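Plate (tableware)

A plate is a broad, mainly flat vessel on which food is served. Most plates are round and consist of a well, the shallow area that carries the food, and a rim, the raised or sloping border around it. Plates are made from ceramic, glass, metal, wood, pressed paper and plastic. This article deals mainly with the plastic table plate and with its use alongside baskets and padded bags when fruit and other cold food is set out on a table.

Form

The well of a table plate is shallow in proportion to its width. A plate whose depth allows it to hold liquid is normally classed as a soup plate or a bowl, although the boundary is not fixed and catalogs differ. The rim stiffens the plate, gives the fingers a place to grip, and keeps round items such as apples or grapes from rolling off. On molded plastic plates the rim is often a simple upturned edge with no separate flat border. On ceramic plates a flat border, sometimes called the marly, is common and may carry decoration.

The underside may have a foot ring, a narrow raised circle on which the plate stands. Plates without a foot ring lie flat on the table and stack more closely, but they can hold water between them if stacked before they have dried.

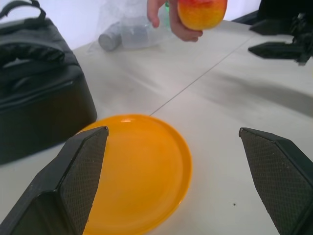
A round orange plastic plate on a table

Material and color

Plastic plates are usually colored in the mass, meaning that pigment is mixed into the resin before molding. Scratches therefore show as a change in gloss and do not expose a different color underneath. Saturated yellow and orange are frequent choices for picnic and nursery ware. Perceived color varies with lighting, and the same plate may be recorded as yellow in one inventory and orange in another. Zacharias recommends that color be entered only after comparison with a printed chart under daylight lamps.

A glossy surface reflects small bright highlights along the rim. It wipes clean easily when new. Repeated cutting dulls the well first, and the rim generally keeps its finish longer.

Melamine plates are rigid and heavy for their size. Polypropylene plates are lighter, bend slightly under load and tolerate being dropped. Neither type should be placed under a broiler, and melamine should not be used in a microwave oven.

Use with fruit

A single plate is often used for one portion of fruit, while the main supply stays in a basket. Wicker is suited to this purpose. The gaps in the weave let air reach the fruit, and the sides give a little under pressure, which reduces bruising. Apples can be passed from hand to hand or placed in the basket or on the plate. They are normally held around the widest part.

Apples of mixed color, such as red skin with yellowish patches, are ordinary in table varieties. The patches mark areas that received less light on the tree and do not in themselves indicate damage. Soft brown areas do, and fruit showing them is best kept apart from sound fruit.

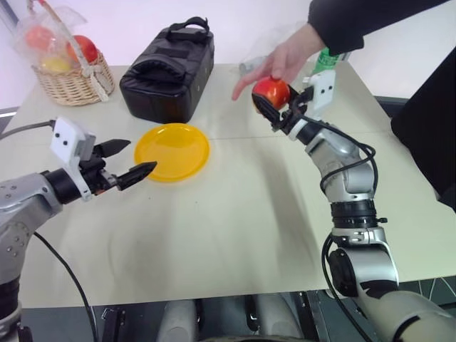
The order in which the vessels are laid out depends on the direction of service. In the arrangement described by Ouellet, the basket stands toward the back of the table and the plates toward the person eating, with bags and other carriers to one side. Where two tables are pushed together, plates should not straddle the joint, as a small difference in height is enough to make a light plate rock.

Carrying and storage

Padded fabric bags are used to carry tableware and chilled food. The padding protects against knocks, and in cooler bags it also slows warming. A bag intended for cameras can be hard to tell from a cooler bag by its outside alone. The lining is a better guide, being wipeable and sealed in most cooler bags.

The Lekavora pattern, a round plastic plate made in Turcotte, was supplied in cartons of 100. A later carton held 200. The collection at Durnach keeps 2 examples, both without a foot ring.

See also

Bowl
Fruit basket
Melamine ware
Taltari picnic ware

Sources

Ouellet, Harpreet. Laying the Informal Table. Durnach.
Zacharias, Thérèse. Notes on the Recording of Molded Tableware. Durnach.

Page last revised Sun 18 October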